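Gashi Hand-Held Demonstration Gripper
Teaching tool for parallel-gripper tasks, with wide-angle wrist camera 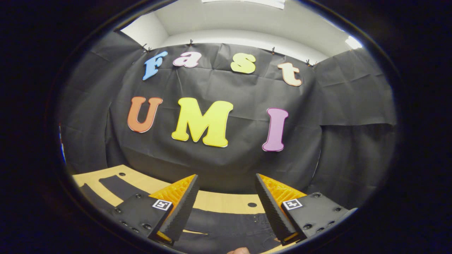
View through the wrist camera at the demonstration table: both fingers open, one marker per finger plate, lettered backdrop behind.

Overview

The Gashi is a hand-held parallel gripper for recording manipulation tasks. The operator holds the tool, carries out the task directly, and the camera on the tool records the view that a wrist-mounted camera on the robot would have. The recordings are processed into a tool path and a finger opening for each time step, and these are used to train or program an arm fitted with the matching robot-side gripper.

No robot is needed at the recording site. The tool is intended for integrators and laboratories that need demonstrations from several workplaces and have one arm, or a small number of arms, on which to run the result.

The Gashi is built by Sundix and supplied with the Drusside processing software. For tasks that must be taught on the arm itself, the same robot-side gripper can be driven from the Flakness remote control station (see "Choosing between hand-held and remote teaching").

Fingers and pads

The two fingers are mirrored. Each has a black ridged rubber pad on the inner side, backed by an orange lattice body that gives under load. The body deforms when the pad meets an object, and the pad lies against curved or slightly tilted surfaces without the operator having to align it exactly. The pads taper toward the tip for access to narrow spaces and small parts.

Pads and lattice bodies are wear parts and can be replaced separately. After a pad change the closed position must be recorded again, as a new pad is slightly thicker than a worn one. Fingers on the hand-held tool and on the robot-side gripper should be changed as a set. A policy trained on fresh pads and run on worn ones will tend to close short.

Each finger is carried on a black plate with a pattern of screw holes. The holes not used by the finger are available for custom fingers or for light fixtures. Custom fingers must not cover the marker or the line of sight between marker and camera. Drawings of the hole pattern are supplied on request.

Finger markers

A square black-and-white marker is fixed to each plate beside the base of the pad. The software measures the distance between the two markers in every image and converts it into finger opening. There is no encoder and no cable in the finger mechanism.

Both markers must be in view for a direct reading. When one marker is hidden, the opening is calculated from the other on the assumption that the fingers move symmetrically, and the time step is flagged. When both are hidden, the reading is interpolated for short gaps and the demonstration is rejected for long ones. The threshold can be set in the project file.

Markers should be wiped with a dry cloth. Solvent attacks the print. A scratched marker may still be detected but will give a noisy reading, visible in the Drusside opening plot as a fine sawtooth with the fingers at rest.

Camera and field of view

The camera sits behind the fingers and looks along them toward the work. A fisheye lens is fitted. Straight edges such as a table front or a ceiling line appear bowed, increasingly so toward the outside, and the corners of the recorded image are black. The software works with the lens calibration and does not require the picture to be straightened first.

The wide view is needed for two reasons. The object must stay visible during the final approach, when it is between the fingers and very close to the lens. The surroundings must also stay visible during that time, as tool position is calculated from fixed features in the background.

Exposure should be locked before recording. Ceiling lights will often be in view, and automatic exposure will darken the work area each time the tool is tilted up.

Setting up a recording area

Tracking depends on what the camera sees behind the work. Plain walls, bare tabletops and uniform cloth offer few stable features. If a dark backdrop is used to screen off the rest of the room, fix flat, high-contrast shapes to it. Large cutout letters in different colors are suitable. Shapes should be spaced unevenly and differ from one another; a repeated pattern can be matched to the wrong copy of itself.

Fabric backdrops must be clipped along the top edge and must not move. Creases do no harm as long as they stay where they are between the mapping pass and the last demonstration. Moving air from a heater or an open door is a common cause of poor tracking with fabric, and one that is easily missed when the area is set up on a quiet Friday and used on a working day.

The table surface should be matte. Strips of contrasting material on the surface improve tracking when the tool points steeply downward and the backdrop is out of view.

Keep the following out of the recording area:

– mirrors, glass fronts and polished sheet metal
– screens showing moving content
– people walking behind the work
– lamps that flicker or switch with a motion sensor

Recording procedure

1. Fit the camera battery and memory card. Check the lens for dust and fingerprints.

2. Lock exposure and white balance with the tool pointed at the work surface.

3. Record the mapping pass. Move the tool slowly through the full working volume, including the heights and tilts that will be used in the task. The pass should end near where it began.

4. Record the finger calibration. Open the fingers fully, close them until the pads touch, and repeat. Keep both markers in view.

5. Record the demonstrations. Start each one with the fingers open and the work visible. Perform the task at a steady pace, with a short stop before and after every grasp.

6. Vary the starting position of the object and of the tool between demonstrations. Do not vary the lighting or the background within one map.

7. Mark failed attempts at once with the reject gesture (close the fingers twice and hold). Rejected attempts are kept in the archive but left out of training.

The mapping pass is valid only for the area as it stood when the pass was recorded. If the backdrop, the table or any large object has been moved, record a new one.

Operator handling

Hold the tool by the grip with the trigger finger inside the guard. Fingertips that extend forward of the guard can enter the lower part of the image. A small intrusion at the lower edge is masked by the software. A hand that covers a marker is not.

The free hand should stay out of the work unless the robot cell has a second arm. For two-handed tasks, a pair of tools can be paired by time code, and each is then processed against the same map.

The operator's wrist can reach poses that the arm cannot. Drusside checks every path against the arm model selected in the project and lists the time steps that fall outside joint or speed limits. It is advisable to run this check after the first few demonstrations and before the full set is recorded. Mareike Wendt of Sundix applications support recommends standing the operator at the location of the robot base, with the feet kept still, for tasks with a long reach.

Choosing between hand-held and remote teaching

Hand-held recording is the faster method for picking, placing, sorting, folding and simple tool use. The operator feels the contact directly and works near normal speed.

Remote teaching with the Flakness station is preferred where the path must respect the limits of the arm from the start, where the load is too heavy to be held in one hand, or where the workpiece is behind a guard. The operator moves a handle and the arm follows. Contact is felt only as far as the station reflects it, and demonstrations take longer.

Data from both sources can be combined in one project. The camera, lens and fingers must be identical on both sides. Mixed sets with different lenses are refused at import.

Processing

Copy the recordings to the project folder and start the batch. The map is built first, then the tool path and finger opening for each demonstration. The report lists:

– demonstrations accepted, flagged and rejected
– time steps with one or both markers hidden
– tracking losses, with a still for each
– reach and speed violations for the selected arm

Path data is exported as position, orientation and opening against time, with the matching images. Export to the robot controller is through the Drusside runtime, which also compensates for the delay between camera and arm. The delay must be measured once for each cell using the routine supplied.

Technical data

Type: hand-held parallel gripper, manually actuated
Fingers: 2, mirrored, compliant lattice with rubber pads
Finger opening: up to 92 mm between pads
Opening measurement: optical, one marker per finger plate
Position measurement: visual, from camera images
Lens: fisheye
Actuation: trigger with spring return
Robot-side counterpart: electric parallel gripper with identical fingers and camera position

Scope of delivery

Hand-held tool with camera mount and lens
4 replacement rubber pads
6 spare markers, self-adhesive
Drusside license for one workstation
Setup and calibration guide
Transport case

The robot-side gripper, the Flakness station, backdrops and table materials are ordered separately.

Service and ordering

Replacement lattice bodies are sold in pairs. Tools returned for inspection should be sent with the fingers fitted and with the most recent calibration recording, so that play in the guide can be compared with the original state.

Tools delivered before November use the earlier trigger spring. It can be exchanged by the user with the kit listed under spare parts; finger calibration must be repeated afterward.

For custom fingers, arm models not yet in the list, and site surveys, contact Volker Ruppert, Sundix technical sales. Please state the arm, the controller version and the heaviest part to be handled.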